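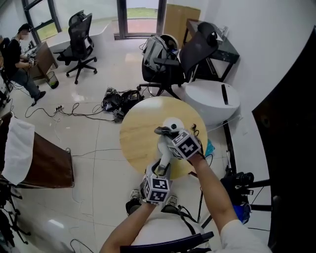 How can a tenant find out whether a low hot water pressure fault lies inside the flat or in the shared supply?
Run the cold tap and the hot tap at the kitchen sink separately, each fully open. If the cold flow is normal and the hot flow is weak, the fault is most likely inside the flat, at the heat unit or its strainer. If both are weak, the shared supply should be suspected and the building office informed at once.

Felden House Residents' Services
Fault record: hot water, second floor, east side
Opened: November 25, 2018
Reported by: Chiharu Furukawa, Flat 67
Status: Closed

Fault as reported

The resident states that hot water at the kitchen sink and the shower has become weak over the past fortnight. Cold water is unaffected. The heat unit (Nusar wall model, fitted when the building was converted) shows error 12 on its display when the shower is in use, and the error clears when the shower is turned off. The resident has already restarted the unit once at the wall switch, without effect.

First reply from the office

Residents are asked not to restart the unit repeatedly. Error 12 on this model means that the flow through the unit has dropped below the level at which it will heat safely. The unit is doing what it should, and the cause must be looked for in the pipework before it.

Please carry out the following and reply with the results.

1. Open the cupboard in the hall and check that the blue lever on the incoming pipe lies in line with the pipe.
2. Remove the shower head and run the shower without it for one minute.
3. Note whether error 12 still appears.

Resident's reply

The lever was in line with the pipe. With the shower head removed the flow was slightly better, but the error appeared again before the minute was up. The resident adds that the neighbours in the flat opposite have no such trouble.

Office note

The supply to the second floor was checked at the riser and found to be normal. The shower head is not the main cause, although it should be descaled in any case. A visit was arranged. The resident asked that the fitter should ring the bell twice, as the entry phone is hard to hear from the front room. This was passed on to Umum Heating, who hold the service contract. 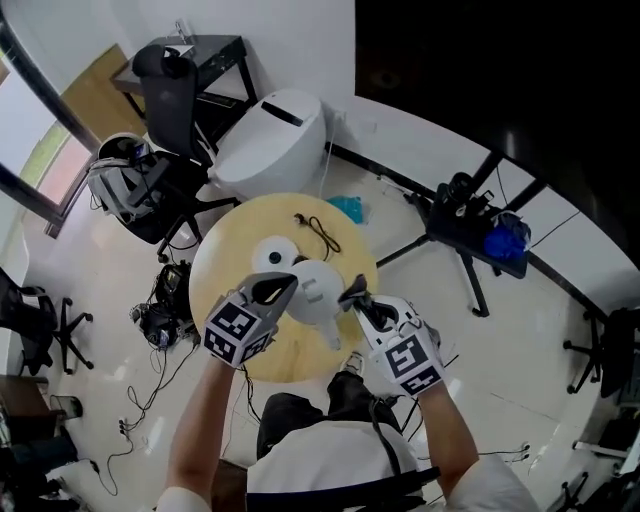
Visit by Umum Heating

The fitter closed the incoming valve, drained the unit and took out the inlet strainer. It was heavily blocked with scale and grit. A new strainer was fitted (Han pattern, 510 series) and the unit was refilled. The old seal had hardened and was replaced at the same time.

Flow at the kitchen tap was then measured with the unit heating. Error 12 did not return during a full test of the shower.

Charges

Strainer and seal are covered by the service contract. No charge is made to the resident.

Closing note

The resident confirmed by telephone that the hot water was satisfactory. The strainer in Flat 67 has been added to the yearly service list. Should the error return, please quote record 800 when writing to the office.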